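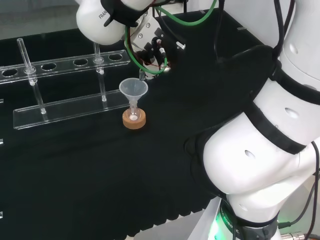 12 August 2024 - small bench, tube rack and funnel

Picking up from where Si-woo left it. Want the wet bench setup sorted before the Lavby samples come in, so mostly housekeeping plus some pouring tests with plain water. Nothing exciting.

Rack

Clear acrylic one, six holes in the upper shelf, flat base plate. Keeping this one. The old wire rack goes back to Genowefa, she's asked twice.

Two tubes in for now, glass. They stand fine. Pushed the shelf sideways with a finger to see if the support rods had any give, a little, not enough to matter. One rod was turning in its hole so I took it out, wiped it, put it back in, tight now. If it works loose again use the acrylic cement in the Flanby drawer, NOT superglue, it fogs the plastic (see the splash guard, that was me in January).

Clear on clear is a pain to see. On the white bench top I kept missing the tube mouths. Black cloth is much better, edges of the glass show up and so do drips. Vendula says a dark tray would do the same and could be rinsed, she's right, but we don't have one the right size. Cloth stays until somebody orders a tray.

Cloth notes
- pleated hem at the front, leave it hanging, don't tuck it under. Tucked it and the whole thing crept toward me when I leaned on the table
- smooth it flat under the rack base before filling anything. A fold under one end and the tubes lean
- sheds lint for the first day after washing. Shake it out in the corridor, not in here
- Sigrun has the spare

Funnel

Used the small one. Stem goes well into the tube but it seats too snug on the rim, air can't get out, water sits in the cone and then glugs through all at once. Old problem. Fixes tried:

a) lift the funnel a couple of mm while pouring. Works, but needs a second hand
b) folded strip of paper between funnel and rim. Works ok, gets soggy, then doesnt
c) bit of thin wire bent over the rim as a spacer. Best so far. Wire is in the lid of the Devau box, please leave it there

Pour slow and down the side of the cone. Straight into the middle it splashes back, got my sleeve.

Pouring test

Water only, 24 mL each tube, poured from the small beaker, rack not moved between pours. Weighed beaker before and after, then weighed tubes. With the paper strip the loss was all over the place (paper drinks it, obviously). With the wire spacer the loss was down to what clings to the funnel. Tap the funnel once at the end and wait, most of it comes down. Two taps knocked the tube against the shelf, don't like the sound of that with glass.

Did 51 pours total before lunch incl. the bad ones. Numbers are in the green book p. 71, not retyping them here. Gøran wants them in the shared sheet, he can have them tomorow.

Order that seems to work, for whoever does this next:

1. Cloth flat, rack on, check the rods.
2. Tubes in, pushed right down so they reach the base plate.
3. Wire spacer over the rim, funnel in.
4. Pour slow. One tap. Wait.
5. Funnel out straight up, onto the folded towel, not onto the cloth.
6. Next tube. Wipe the stem first.

Step 5 is the one I kept getting wrong. Funnel drips all over the cloth and then you can't tell old drips from new.

Cleaning

Tubes: warm water, drop of detergent, thin brush, rinse three times, upside down on the peg board. The brush with the bent tip scratches, binned it. Need new ones, Fagerlund catalog, the soft kind.

Rack: no ethanol on it!! Acrylic crazes. Soapy water and a soft cloth only. Someone has already had a go at the other rack with the ethanol bottle, fine cracks all around the holes. Label going on the shelf.

To do
- dark tray, measure the table first
- soft brushes
- label for acrylic stuff
- ask Sigrun if the larger funnel is still in the teaching lab, the stem might be thinner
- second funnel of the same size so one can drain while the other is in use
- Vendula: are the Lavby samples coming in screw top or crimp? If crimp we need the opener back from Genowefa
- try the same with the thicker solution, the water tells us nothing about how slow it will be

Si-woo asked about filling all six holes in one go. Not yet. Outer ones first, then work inward, otherwise the funnel cone bumps the neighbor tube. Tried it dry with three and it just about clears if you tilt. Will draw the spacing out properly and see if every second hole is enough for a batch.

Stopped at four, glass all washed, towel wants replacing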